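Clarkunley build group, Ullero project
Minutes of the meeting of 10/11/2019, held at Remzi's

**Present:** Remzi Tokgöz (chair), Simone Barros (minutes), Siddiqui workshop by phone for items 3 and 5
**Apologies:** none received

## 1. Last minutes

Agreed, with one correction. They said the linkage was "finished". RT asked for "assembled", as the left finger was still catching at the time. SB had written "finished" because that was the word used in the meeting, but is happy to change it.

Matters arising: the spare pivot screws have been bought. The drawing of the finger bracket has not been put in the shared folder, for the second meeting running. RT to do this.

## 2. Where we are with the hand grippers

RT gave the update. The plan is still to work the grippers by hand first, learn what a grip on cloth needs, and only then decide what a motorised pair should look like. SB said she had agreed to this plan in March on the understanding that the by-hand stage would be short.

RT reported that the blue textured pads hold towelling well. His view is that the pads are solved. SB's view is that one towel on one table does not solve anything, and that a soft, fuzzy towel is about the kindest thing you could offer a gripper. She would like to see a pillowcase, a nylon running top and something with buttons before the word is used again.

There was some discussion of what we are trying to show. RT wants a fold. SB pointed out that what we mostly have so far is a pinch: the cloth is held and lifted into a heap, and after that a person's judgement does the rest. Holding a towel up in a mound is fine as a grip test and should be written up as one.

It was agreed that the log would have separate columns for "gripped", "lifted" and "folded", and that a tick in the first does not carry over to the others. RT thought this was fussy but did not object.

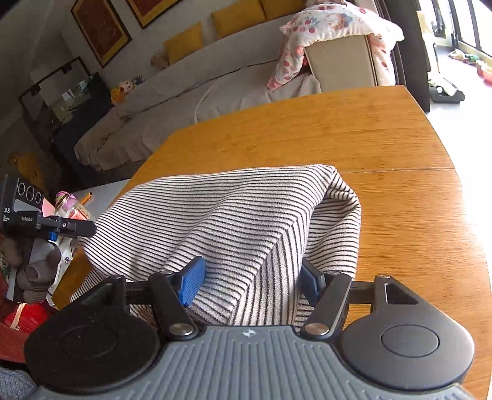
## 3. Finger opening and pads

Siddiqui joined by phone.

The fingers are meant to open to 105 mm at the tips. RT measured less than this on one of the pair and put it down to the pivots being too tight. Siddiqui said slackening them would get the travel back but would let the tips wander, and asked whether we really use the full opening. RT did not know. SB said that in every attempt she had watched, the fingers went in fairly close together and the cloth was gathered between them, so we may be paying for travel we never touch.

Siddiqui offered to cut a shorter set of links at the workshop if we send the drawing (see item 1).

On the pads, RT would like to order more from Honow in a softer grade. SB asked what was wrong with the present ones, given that they are solved. RT said softer would be better on thin cloth. SB asked how he knew, as we have not tried thin cloth. Left until we have.

## 4. Working with both grippers

The idea is that one gripper takes hold of a fold while the other goes for a far corner. RT says this is where the build starts to earn its keep. SB has doubts, recorded here at her own request:

- The two grippers get in each other's way. Each one is wide at the housings, and on a domestic table with a smallish cloth there is little room left to approach from the side.
- The corner is the hard bit. A corner lying flat gives the tips nothing to close on, and laying the fingers against the fabric is a long way from having hold of it.
- The stripes help us more than we admit. A person can follow a line along a fold and see at once if it has twisted. We should try a plain white towel and find out how much of our success belongs to the stripes.

RT accepted the third point straight away and the second in part. On the first, he thinks practice will deal with it. SB noted that practice is what people suggest when they do not want to redraw the part.

Light was also raised. The window side of the table gets a hard white patch when the sun is in, and the table goes from orange-lit to grey across its width. If we ever put a camera on this to find edges, it will have to cope with that or we will have to draw the curtains. RT said real homes have windows. SB agreed, and said that this was an argument for testing it, and she would like a date.

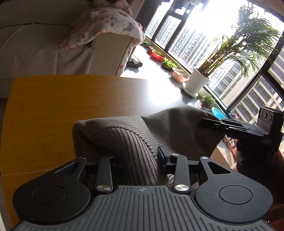
*Item 4: one gripper at the fold, the second reaching the corner on the window side.*

Agreed that all two-gripper attempts from now on start with the cloth dropped on the table, and nobody is to straighten it beforehand. RT admitted to "a bit of smoothing". Those attempts stay in the log but are marked.

## 5. Money

Spent so far: £448. This covers the housings, the links, screws and pads. It does not cover Siddiqui's time, which has been given free and which we should stop treating as if it were endless.

RT asked for approval in principle to buy motors for one gripper, so as not to lose momentum. SB against. We do not know the grip force we need, we do not know the opening we need, and we have no result on anything but towelling. Buying a motor now means choosing the motor and then finding a reason for it. Siddiqui said much the same, more politely, and added that a spring balance hooked to the cloth would give us a usable figure in an afternoon.

RT withdrew the request for this meeting and said he would bring it back at the next one. Noted.

## 6. Any other business

*Open evening.* The Clarkunley shared workshop has asked whether we would like a table at its open evening. RT keen. SB willing, so long as the card on the table says "hand-worked grippers" in letters people can read. Visitors will assume it runs by itself if we let them. RT to draft the card, SB to see it before it is printed.

*The name.* RT asked whether Ullero is still the name. SB said it could be called anything once it folds a shirt.

*Storage.* The grippers are to go back in their box after each session with the fingers closed. One pad has picked up fluff and should be wiped before the next log entry, as we have no idea what fluff does to the grip.

## Actions

| Who | What |
|---|---|
| RT | Bracket drawing into the shared folder, then to Siddiqui |
| RT | Check pivots on the tight gripper, measure the opening again, write both figures down |
| RT | Draft card for the open evening |
| SB | New log sheet with the three columns |
| SB | Bring pillowcase, running top, plain white towel, shirt with buttons |
| Both | Spring balance test, 6 pulls on each cloth |
| Siddiqui | Price for shorter links, once the drawing arrives |

Pads and motors carried over to the next meeting. Date to be fixed by message, RT's place again unless the workshop can spare us a bench.

SB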